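Drukmont opens its first United Kingdom warehouse in Jotcombe

Jotcombe, 05/10/2020 - Drukmont, the maker of printed packaging for snack food producers, has opened a warehouse in Jotcombe. The new site has 3,000 square metres of floor and will serve customers in the whole of the south-west. Until now all orders for British customers were sent from the main plant in Mesotport, and the delivery could take up to 20 working days.

From the new warehouse, orders of standard bags will be delivered in 3 working days. Orders with a new print design will still be produced in Mesotport, but they will travel together with the weekly stock transport, so the customer does not pay for a separate shipment.

The company started to look for a British location in April of last year. Jotcombe was chosen for its good road connection and for the building itself, which was used before by a furniture wholesaler and needed only small changes. The floor was repaired, the lighting was replaced and a separate room with controlled humidity was built for paper labels.

Together with the opening, Drukmont presents Pop, a new range of bags for small producers of crisps, popcorn and nuts. Many of these producers sell at markets and in farm shops, and they told us that the minimum order in our sector is too high for them. In the Pop range the minimum order is 1,096 bags, which is the content of one standard carton. The bags are available in white, cream and black, and the customer can add a label in one or two colours.
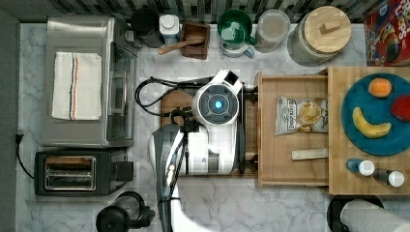 A white bag of potato chips with a brown label, in a kitchen drawer.

The bags of the Pop range can be closed with the usual heat sealing machines and no special equipment is necessary. Samples are free of charge for registered food businesses. They can be ordered with the form on our website, and we ask customers to write in the form what kind of product they wish to pack and its weight.

The warehouse office in Jotcombe is open for visits by appointment only. Customers who already have an account with the Mesotport office keep the same account number and the same payment terms.

About Drukmont
Drukmont is a family company which prints bags, labels and cartons for the food sector. The head office and the printing plant are located in Mesotport.

Press enquiries: please use the press contact form on the Drukmont website. A price list of the Pop range is available on request.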